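Gerneo tracker / Data quality
Ticket: nested bowls, contact label fires early
Component: Multley labeler
Opened by: Eleni Yordanov
Assigned: Zorica Kadrić
Status: open, workaround in place
Priority: high (blocks the July training run)

Description
Labeler marks "contact" too soon on the steel bowl task. Handheld demos, kitchen set. Contact flag goes up while the finger is still on its way in, so the policy learns to close on air. Replayed 20 demos by hand this morning, 9 have it. Plastic cups fine, same build, same config.

Expected: flag goes up when the finger pad meets the bowl.
Got: flag goes up 5 frames early, worse on some.

Steps to repro
1. Pull the bowl subset
2. Run Multley with default config
3. Overlay the flag on the wrist view, step through by hand 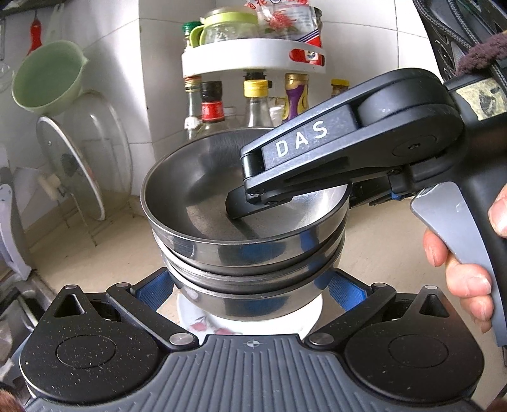 Contact in Multley comes from two things, the finger mask and the surface mask, and it fires when they overlap for long enough. Works ok on matte stuff. On polished steel the surface mask is a mess. Take this moment, pad pressed down inside the top bowl, with two more nested under it and a white plate below those. The label should be a clear yes and it is. Problem is the approach, the labeler was already saying yes before the pad got there. My guess is it picks up the finger's own reflection in the bowl and calls it the finger.

Update, Eleni, 9:20
Turned off the depth prior. No change. Turned the overlap threshold up from 5 to 10, early flags mostly gone but now it misses short touches completly. Not a fix.

Update, Zorica, 10:05
Don't think threshold is the way. Checked the masks on a two-bowl demo, the finger mask has a second blob inside the bowl. Blob moves toward the real finger as it comes in, they merge, flag fires on the merge. So yes, reflection.
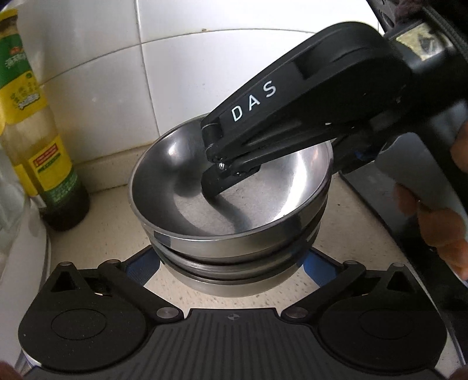

Two bowls, jaw fingers inside the top one, dark reflections of the gripper in the polished steel.

Zorica again. Tried keeping only the biggest blob. Helps until the reflection is bigger than the tip, then it keeps the wrong one. Tried the Gasser filter (drops blobs that move opposite to the tool pose). Much better. Same 20 demos, early flags down from 9 to 5. Runtime ok.

Q for Eleni: are the 5 that are left all three-bowl stacks? Looks like it from the file names but I didnt open them.

Update, Eleni, 11:40
Opened them. All three-bowl. The rims are the issue there I think, bright bands one under the other and the surface mask jumps from one rim to the next. So even with a clean finger mask, the surface it's being compared to is wrong. Also affects the "which bowl" label, got bowl 2 on a demo where the tip is clearly in the top one.

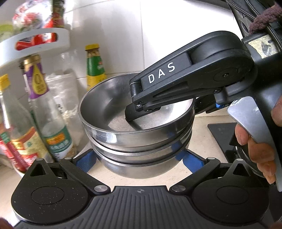 Three-bowl stack, finger tip against the inside of the top bowl. Correct label is top bowl, contact yes.

Workaround for now
- Gasser filter on for anything tagged steel
- hand check contact on all three-bowl demos before they go in the training set
- leave overlap threshold at 5, please put it back if you changed it locally

Not tried yet
- fitting one ellipse per rim and tracking them across frames
- using trigger position as a second signal. Won't help on the pressing demos where the jaw doesn't close on anything, still worth a look for the pinch ones

Update, Zorica, 2:15
Drutonent folks asked if the numbers in the draft are affected. The cup results no. Bowl row in the table yes, it was trained on the old labels. Pulling that row until relabel is finished. Eleni pls rerun with the filter and send me the new label files, I'll start on the ellipse thing tonight.

Update, Eleni, 2:30
Running. Keep ticket open.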